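Home Help Exchange > Walls and Surfaces
Reading time: 2 minutes

Removing old wallpaper paste before painting

Posted by Gilholm, Tuesday

I have removed vinyl wallpaper from a spare room of approximately 80 square feet. A thin film of paste remains on the plaster. May I apply primer directly over this film, or must it first be washed off?

Reply from Hubmann

The paste should be removed. Water-based primer can soften the residue, and the finish may crack or flake as it dries. Sponge the wall with warm water, allow a few minutes, and lift the paste with a broad plastic scraper. Rinse twice, changing the water often. Leave the wall overnight before proceeding.

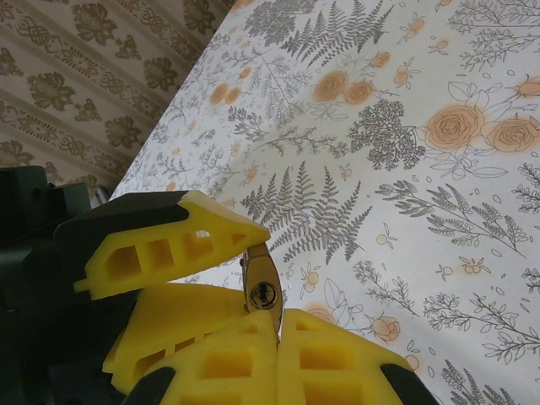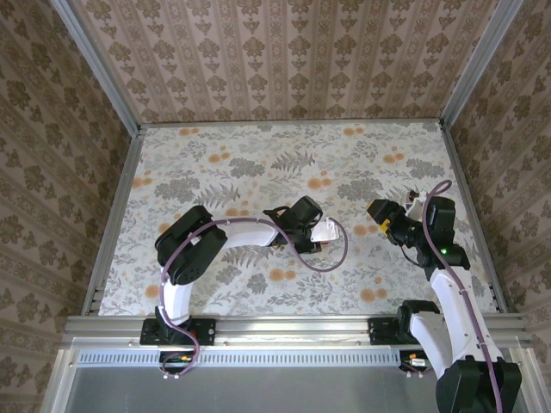
First, a small gold-colored metal piece up close; second, the work surface with its floral cloth.

Members should also switch off power to the room before wetting the wall near outlets.

Reply from Drusell

Oil-based primer. I used it over paste in a hallway and have had no trouble.

Comments

Tutska: The second reply omits sanding. Any raised edges of paste will show through the paint.

Gilholm: Thank you. I have washed one wall and will complete the others in February.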